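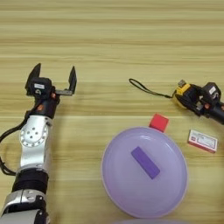

Mi proyecto de este semestre va de una cosa bastante tonta: cuánto tardamos en encontrar lo que tenemos encima de la mesa. La idea me vino en noviembre, buscando un lápiz que llevaba diez minutos delante de mis narices (era de madera sin pintar, y la mesa también es de madera, así que ya os imagináis). Con una superficie clara de vetas largas, que van del beige al miel y al tostado, un objeto amarillo vivo con los laterales negros se ve enseguida, pero hay un montón de cosas que se confunden con las franjas, sobre todo con las más oscuras. Quería saber si eso era manía mía o si se podía medir, y de paso dejar la mesa del taller un poco más ordenada, que falta hacía.

El grupo lo formamos Areti Karras, Markos Dimitriou y yo. Areti llevó el cronómetro, Markos se encargó de las hojas de cálculo y a mí me tocó preparar los objetos y escribir esto. Nos tutorizó Leonidas Kokkinos, que al principio quería que lo hiciéramos con fotos en el ordenador. Le dijimos que no, que con fotos no es lo mismo: en la mesa de verdad mueves la cabeza, estiras el brazo, la luz cambia... Al final le convencimos, aunque nos pidió que lo justificáramos por escrito y esa página está en el anexo.

Qué hicimos

Elegimos un grupo de objetos de los que se usan todos los días en el taller y los repartimos en tres tipos. Primero los de color fuerte (mangos rojos, carcasas amarillas, una grapadora azul). Luego los oscuros, casi todo negro o gris. Y por último los que llamamos «camuflados»: lápices sin pintar, pinzas de madera, una regla, cinta de carrocero y unas tapitas beige que nadie sabía de dónde habían salido y que resultaron ser lo más difícil de todo el proyecto.

Cada participante se ponía de espaldas a la mesa, nosotros colocábamos las cosas y decíamos el nombre de una. Se daba la vuelta y tenía que tocarla. Areti paraba el cronómetro en cuanto el dedo llegaba al objeto. Facilísimo de contar y pesadísimo de hacer, porque entre turno y turno había que recolocarlo todo según una plantilla de cartulina. La plantilla la marcamos con las esquinas de la mesa como referencia, y si alguien se apoyaba y la desplazaba, vuelta a empezar.

Habíamos previsto 3.000 búsquedas y nos quedamos en 1.629. ¿Por qué? Pues por los exámenes, y porque cada sesión duraba más de lo que habíamos escrito en el plan. Mejor lo cuento aquí que en una nota al pie. Con las que tenemos se ven bien las diferencias grandes entre tipos, pero para comparar un objeto con otro concreto no nos atrevemos a decir gran cosa.

Lo que salió

Los de color fuerte ganaron siempre, eso ya lo esperábamos. Lo que no me esperaba era lo bien que quedaron los oscuros. Yo pensaba que el negro se perdería un poco si había muchas cosas juntas, y qué va: sobre madera clara el contorno se distingue muy bien y la gente va directa. Los camuflados fueron otra historia. Hubo quien pasó la mano por encima de la regla dos veces sin verla, y Nektarios Galanis, que vino a ayudarnos un lunes y se cree muy observador, estuvo un buen rato buscando una pinza que tenía pegada al codo.

También miramos la orientación, y esto fue idea de Markos. Un lápiz puesto en el mismo sentido que la veta cuesta más que uno cruzado. Hicimos una tanda solo con lápices y reglas para comprobarlo, y la tendencia fue la misma con casi todos los participantes. Con los objetos más cuadrados girarlos no cambiaba nada que pudiéramos medir. Me gustó mucho esta parte y es la que repetiría con más calma, con la mesa girada y no solo los objetos, para ver si importa hacia dónde miran las franjas respecto a la persona.

Problemas (hubo unos cuantos)

La luz. Empezábamos a las cuatro de la tarde con sol en la ventana y acabábamos con los fluorescentes, y la madera cambia muchísimo de tono. En la tercera semana bajamos las persianas desde el principio, pero las sesiones anteriores ya estaban hechas. En las tablas van separadas.

La gente aprende. Después de unas cuantas rondas ya se saben los sitios de la plantilla, así que tuvimos que dibujar otras 5 y sortearlas. Las sacábamos de un sobre, muy profesional todo.

Y los nombres. «Pásame la tapa» significa cosas distintas para cada uno. Perdimos una tarde entera hasta que Areti hizo una lista con un solo nombre por objeto y la leíamos antes de empezar. Tendríamos que haberla hecho el primer día.

Qué cambiamos en el taller

Con los resultados en la mano pintamos un anillo rojo en los lápices y en las pinzas, y pusimos un trocito de cinta azul en los dos extremos de la regla. La cinta de carrocero la guardamos ahora en una caja, porque pintarla no tenía mucho sentido. Leonidas nos propuso pintar la mesa de blanco y ahí le dijimos los tres que no a la vez. Es bonita como está, con su veta, y además el blanco se mancha solo con mirarlo.

Queda por hacer la comparación de antes y después con el anillo rojo. Tenemos las plantillas guardadas y Markos ha dejado lista la hoja para meter los tiempos, así que, si alguien del curso que viene quiere seguir, que nos escriba y se lo pasamos todo, tapitas beige incluidas.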